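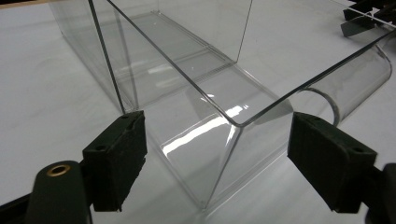 About Cabral

Cabral is a small workshop in Galtby that makes cases, covers and stands in clear acrylic sheet. Our customers are museums, record offices, libraries, school science departments and a number of private collectors. Most jobs are single pieces or short runs. We do not hold a stock range and there is no catalogue.

The firm was started by Baltasar Cabral, who had worked as a sign maker and began taking on display covers for the local history room at Zinham. He still prices most of the larger jobs. The workshop now employs 13 people, four of them part time.

What we make

Five-sided covers to sit over a base or plinth. Open trays and divided boxes for storage drawers. Book cradles, label holders and small stands. Wall cases with a locking front. Dust covers for models, clocks and instruments.

We work mainly in cast sheet. Extruded sheet costs less and holds a more even thickness, but it is more likely to craze when it meets solvent cement, and we keep it for flat parts such as label holders and shelf edging. If a customer asks for extruded sheet in a glued box we will quote for it and note the risk on the quotation.

Size limits

The longest single panel we can cut, polish and bond in the workshop is 900 mm. Larger covers are made with a joint, and the position of the joint is agreed on the drawing before any material is ordered. Covers with an internal height of more than 400 mm are made in thicker sheet to stop the sides bowing. The customer does not need to specify this. It is worked out when the drawing is made and the thickness is written on it.

How a job is handled

Enquiries are read by Yaryna Boiko, who runs the office. She will ask for internal dimensions, the weight of the object if it is to stand on the acrylic, and whether the piece will be opened often. A sketch on paper is enough. Please give all measurements in millimetres and say whether they are of the object or of the space wanted around it, as these two get mixed up more than anything else.

Damián Yáñez makes the drawing. It is sent to the customer for approval and no sheet is cut until it comes back signed. Changes after that point are charged at the hourly rate given on the quotation.

Cutting is done by saw or router. Edges to be bonded are machined square and left unpolished. Edges that stay exposed are scraped and buffed, or diamond polished on longer runs. Flame polishing is not used on anything that will be glued afterwards. Bonding is by capillary cement for thin sheet and by a two-part cement for thicker work. Bonded pieces are left overnight before handling and, for museum orders, are annealed in the oven and then aired on open racks before packing.

Dorottya Lengyel inspects each finished piece against the drawing. She checks the outside dimensions, the squareness of the open edge and the joints, and records the result on the job sheet. Small bubbles in a joint are accepted up to the limit stated in our terms. Scratches that can be felt with a fingernail are not accepted, and the panel is remade.

Premises

We moved from Prindcombe to the present unit in Galtby when the lease ended. The ground floor holds the saws, router and oven. Bonding and inspection are upstairs in a separate room with its own extraction, to keep swarf away from the joints. Sheet is stored flat with the masking film left on.

Visitors are welcome by appointment. The goods door closes at 3.30 pm and collections have to be made before then. Parking is on the road side of the building only.

Training

We take one trainee each year, starting in September. The training covers measuring and marking out, machine safety, edge finishing and bonding, in that order. Nahuel Cáceres, who joined the firm as a trainee, now supervises it. Applications are open until the end of June and should be made by letter or email to the office.

Care of finished work

Wash with lukewarm water and a little mild soap, using a soft cloth. Do not use window cleaner, alcohol or paper towels. Light surface marks can usually be polished out, and we will do this for any piece we made, at cost, provided it is delivered to us clean and empty.

Offcuts

Clear offcuts are sorted by thickness and offered to schools in the Galtby and Zinham area free of charge. Ask at the office for what is in the rack.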